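Workroom Diary, July 11, 2021

The Dosska Quilt Workroom was open for its regular Sunday session, and this entry is placed in the diary for members who were unable to attend.

Work on the large community quilt continued. The top now contains 413 finished blocks of the 516 called for in the pattern. The blocks completed at today's session were pressed and trimmed before being added to the numbered stacks. Members are reminded that trimming is to be done with the workroom's own square ruler. Two blocks measured short on one side and were returned to the mending basket – both can be saved by replacing the outer strip.

The layout of the lower rows was reviewed on the floor. The dark greens had gathered too closely in the left corner, and it was agreed to move several of them toward the center and to bring more of the cream prints down from the upper rows. A further change to the sashing was proposed but not adopted. The sashing will remain the plain gray cotton from Skultska, of which the workroom holds enough for the entire top and one of the borders.

The binding has not been decided. Samples in rust and in navy were pinned beside the border fabric and will stay there until the next session so that they may be viewed in daylight.

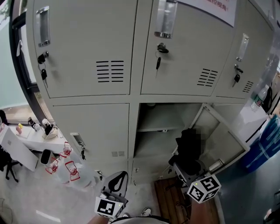
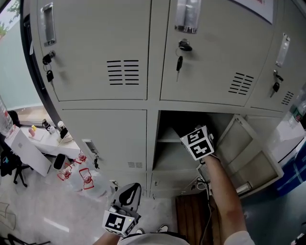

Lockers, with keys in the locks.

The order from Keskinen was checked against the delivery slip. The thread was correct in weight and color. The batting was one roll short, and the supplier has been informed in writing. Hand quilting on the smaller lap quilts is not affected, but members who had planned to layer a quilt in the coming week are asked to wait for notice.

The 30 packets of hand needles were divided between the two sewing rooms. Used needles and bent pins are to go in the tin by the ironing table and must not be left in the pincushions.

The Zullwood pattern was brought out again in the afternoon for those who had asked to try it. It is a slow pattern. The curved seam needs pins at both ends and at the midpoint, and the concave piece should be kept on top while sewing. Of the samples made today, the one pieced by hand lay flattest. The machine samples improved once the stitch length was reduced, although the points were still blunt. The templates have been traced onto fresh card, and the old set, worn at the corners, has been withdrawn.

The scrap drawer was sorted by width. Strips narrower than one inch were set aside for string blocks. A quantity of yellow was found at the back, including an older floral that matches the binding of last year's cradle quilt – it has been kept apart for repairs.

The border fabric will be washed before cutting. Cutting of the borders is planned for the first session in August.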